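3.2 Soft bags and the opening problem

Of the item groups in the Kouris set, fabric bags gave us the most trouble at the sorting stage. Boxes keep their shape, tins too. A cloth bag doesn't – it lands in a heap and the mouth could be anywhere. Earlier work (Candik, Jetance) leaves soft bags out or starts with them already open, so there is little to compare with.

We used 200 printed bags, all unlined, none ironed beforehand. Each was dropped on a bare table and had to be opened wide enough for a folded tea towel to go in. Time limit 400 seconds. Patterned cloth was chosen on purpose, as a busy print makes the hem harder to pick out from a plain fold.

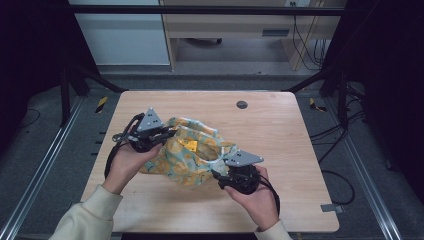 Figure 2. Patterned fabric bag, bunched and partly opened, top edges held apart. Small yellow tag visible inside the opening.

Holding the top edges on opposite sides worked best in most trials. Grabbing one side and shaking was quicker when it came off, but the bag often folded back on itself and had to be started agian. Tags helped more than expected. Once a tag shows, the inside has been found and there is no more guessing which layer is which.

Bags with very soft cloth still sagged shut between opening and filling. Not solved here, see Section 5. Handles were not scored seperately in this round – the Idetti sheet has no column for them.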